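## Geerts Moot changes its scoring, again

The organizers of the Geerts Moot say their new scoring system will make results "more transparent." They said much the same two years ago, when the system now being scrapped was brought in.

Under the new rules, written memorials and oral rounds will each be marked out of 100, and teams will see their totals after the preliminary rounds. What they still won't see is how any one judge arrived at a number. Koen Groen, who coordinates the event, called that "a matter for a later edition."

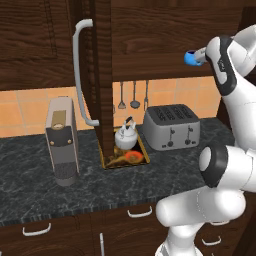
*Vol. 9, p. 14*

The entry fee has also gone up, from 900 to 3000 per team. Groen put the increase down to venue costs, though the venue is the same law faculty building as before, and no breakdown has been published.

Students have noticed. "We asked for written feedback and got a bigger invoice," said Imelda Lagman, who spoke for the respondent in the last final. Her teammate Bonifacio Iglesias said their memorial came back with a mark and a single comment, "good structure."

Marloes Hermans, a former judge, defended the changes and said students tend to overrate what score sheets can tell them. She did not say why the judges' sheets should stay sealed.

Registration opens in January. The compromis, a dispute over shipping insurance between the imaginary states of Surkia and Tavska, will be released at the same time.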